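The Table in the Middle of the Room

The Preluvthorpe Housing Trust has published the second part of its study of small shared living rooms, dated 3 June 2020. The authors, Tomoyo Hayashi and Anselmo Fontes, examine how households arrange everyday objects when one room must serve for eating, storage and receiving guests.

The square table with a patterned, glossy top remains a common choice. Its surface suits shared meals, and a shallow steel bowl may stay on it between them.
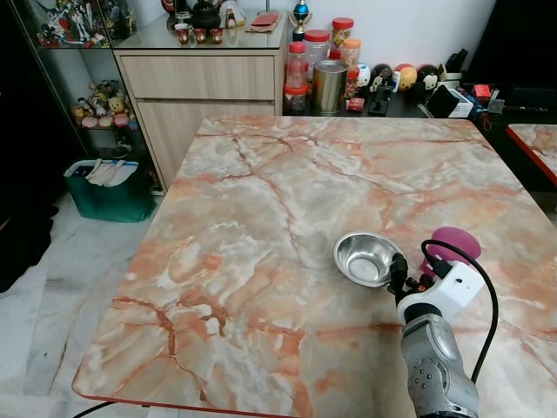 A marble-pattern table and steel bowl, with a teapot and red cups on the cabinet behind.

Storage is treated at greater length. The study favours a low cabinet with a glass top, on which a tea set can be kept together and ready for use. Small ornaments and a trophy may share the same surface, provided that space remains for pouring.

Dry goods present a different difficulty. Clear jars with red lids allow the contents to be checked at a glance, but they compete with toys and figures for the same shelf.
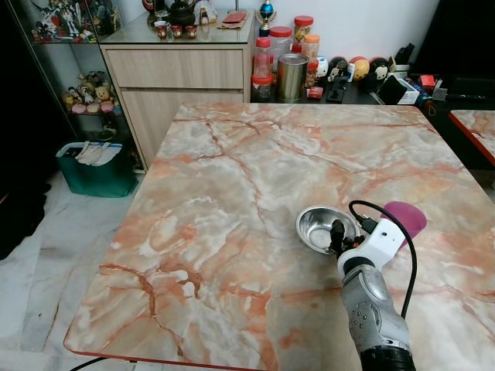

Guidance for Households

The Trust recommends that jars in daily use be placed at the front of a shelf and that figures be grouped at one side. Printed copies of the study, limited to 500, are available on request from Ruoxi Xia at the Trust's offices.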